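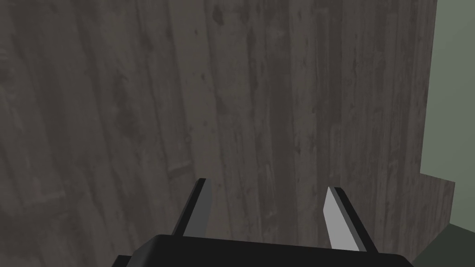 **Ticket title:** Wrist view disagrees with itself depending on whose gripper is fitted
**Opened by:** Iraklis Theodorakopoulos
**Date:** 16 May 2025
**Status:** open, then closed, then open again

We are comparing two gripper models in simulation, the Kindura parallel jaw and the Nishad one, on the same arm and with the same controller (Zesurico, current build). The job is to stop above a plank surface, open, go down, close on a small block and lift. Kindura manages it. Nishad shuts its fingers on fresh air beside the block with every sign of satisfaction. In the wrist view the planks fill most of the picture, the gripper body sits along the bottom and the fingers stand open with a wide gap between them, so at a glance there is nothing to complain about. Look again and the inner face of the right finger is pale grey while the left one is much darker. I spent longer on that than I care to put in a ticket.

## What I expected

Swap the gripper file, change the tool offset, run again. The Zesurico notes call this "a drop-in change".

## What I got

| Gripper | Runs | Block lifted |
|---|---|---|
| Kindura | 100 | 100 |
| Nishad | 100 | 39 |

I reran the Nishad set in case it had been a bad morning. 39 again. Same seed, so I have proved that the computer is consistent, and would like those two hours back.

## Log

**Entry 1.** Blamed the lighting, on account of the pale finger. The block finder works on brightness and I reckoned a bright finger face might be passing for a block. Painted both fingers flat black in the model. Score: 39. Put the paint back.

**Entry 2.** Blamed the planks. The wood texture has knots and dark blotches in it, and the finder has been fooled by less. Swapped it for plain grey. Score unchanged. I have kept the planks, as everyone here has got used to them and the plain grey looked like a car park.

**Entry 3.** Wrote to Sturola, who supplied the Nishad model. Reply came back quickly and asked whether I had tried the Kindura.

**Entry 4.** Turned the vision off altogether and fed the controller the true block position from the simulator. Should have been step one, I know. Nishad still missed. So the finder is innocent, and Entries 1 and 2 may be skipped by anyone reading this in a hurry (sorry, you've read them now).

**Entry 5.** Printed the tool point for both grippers. Kindura's sits midway between the fingertips, where any sane person would put it. Nishad's is 9 mm off to one side. When the block happens to be turned so that the error runs along its length, the fingers catch the end of it and up it comes. Otherwise, air.

**Entry 6.** Found the cause. The Nishad file measures its tool point from the centre of the mounting plate. Zesurico measures from the camera bracket if there is one, and from the plate if there isn't. We have had a bracket in the model since January. Kindura's file carries a line that allows for this:

```
tool_origin: bracket
```

Nishad's has no such line, and Zesurico doesn't warn you. It just picks one.

**Entry 7.** Added the line and shifted the offset to suit. Nishad: 100 lifted out of 100. Closed the ticket and went for lunch.

**Entry 8.** Reopened. With the line added, the fingers still look right in the wrist view, but the collision shape has stayed where it was, so the arm now refuses to go near the notch at the side of the plank surface and reports a crash with something that isn't there. The visible mesh and the collision mesh read the origin separately. I can't think why anyone would want that, but there it is on page two of the settings.

## Workaround until it's fixed properly

1. Set `tool_origin: bracket` in the Nishad file.
2. Set it again under `collision:`. Yes, the same line.
3. Delete the cached model before restarting. A restart alone brings the old shape back.
4. Check the printed tool point against the fingertips and don't trust the picture — both versions looked perfectly respectable on screen.

## Still open

- Zesurico ought to complain when the line is missing. Request sent.
- The uneven finger shading is still there on both grippers. I now think it's just the angle of the light and would prefer not to be asked about it.
- Comparison numbers from before today should be thrown out for Nishad. Kindura's can stand.
- Sturola have been sent the corrected file. They have asked which version of the Kindura it is for.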